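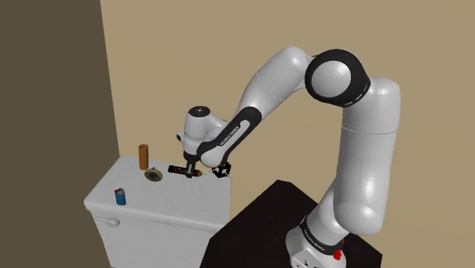 Robot arm over a toilet tank. Computer render.

The Hillska Reading Journal
Hardcover, 302 pages, made by Inetti in Plelville
In stock, ships in 2 days

I've been keeping a list of the books I read since I was in middle school, first in the backs of math notebooks, then in a spreadsheet (I know), then in a string of store-bought journals that all wanted me to rate the "pacing" with little stars. I gave up on every one of them by April. So we made our own, and I've been using the test copy for long enough now that the spine has gone soft and there's a coffee ring on the page for a novel I didn't even like.

The Hillska has room for 100 books. Each one gets a full spread, so two facing pages, and I fought pretty hard for that! On the left there's a short printed part at the top for title, author, where you got it, and when you started and stopped. Under that it's lines. The right page is all lines. There are no stars. There's no "favorite character" box. If you want to write four words about a book and leave the rest empty, go ahead, I do it all the time.

After the 100 spreads you get the back section, and this is the part people write to me about. It has:

A lending log, with a column for "came back?"
Pages for books you quit, one line each
A want-to-read list that runs longer than anyone needs
An index you fill in yourself, by author
Blank pages at the very end for whatever

The index takes a bit of discipline. I forgot to fill mine in for the first thirty books or so and had to spend an evening catching up with a bowl of popcorn, which was a pretty nice evening, to be fair.

Paper and binding

The paper is a warm off-white with a little tooth to it. I write with a cheap rollerball and it doesn't show through. My fountain pen, which is a wet writer, leaves a faint ghost on the other side – not enough to bother me, but if you're picky about that, order the sample sheet first. It's free, you just pay for the stamp.

All the binding is done by Szabó, a two-room bindery across the river from us, and they sew it in sections so the book opens flat from the start. Okay, nearly flat. The first few spreads need some pressing down with your palm until the spine relaxes. After that it stays open on its own, even next to a dinner plate.

There are two ribbons, one gray and one mustard. I keep the gray one at the book I'm reading and the mustard one at the quit list.

Colors

We do seven cloth colors right now: moss, brick, navy, oatmeal, plum, slate, and a yellow that looks more orange on some screens than it does in your hand. The yellow sells out the fastest every time and I never order enough of it. Brick is my own pick. It hides dirt well and it looks great on a shelf next to old paperbacks.

The title is stamped on the spine only. The front is plain, and you can write on the cloth with a paint marker if you're feeling brave.
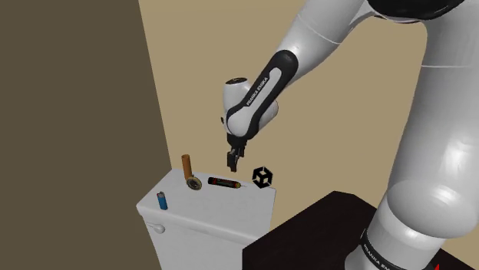
Personalizing

We can stamp up to three initials on the front, bottom right corner, in the same foil as the spine. Type them in the box at checkout exactly the way you want them, periods and all, and I'll copy what you typed. Stamped copies take an extra week and I can't take them back, so please double-check the order of the letters. (Someone once sent us their initials backwards and then very sweetly kept the book anyway.)

Questions I get a lot

Is it dated? No. Start whenever you want, stop for a year, come back.

Does it work for audiobooks? Sure does. I write the narrator's name on the author line.

Can I use it with a book club? You can, and a few groups have bought a stack of them. If you want more than ten, email me before ordering and I'll work out a better price on shipping.

Is there a kids' version? We're talking about one. It would be smaller, with wider lines and space for drawings. I don't have a date for it.

Will you sell refills? It's a sewn book, so no, but we keep the size the same from one printing to the next and the spines line up on the shelf.

Shipping and returns

Orders go out from Plelville in a stiff cardboard mailer. If the corners arrive banged up, send me a photo and I'll put another one in the mail, and you can keep the dented copy for grocery lists or whatever you like. Unstamped journals can come back within a month as long as you haven't written in them.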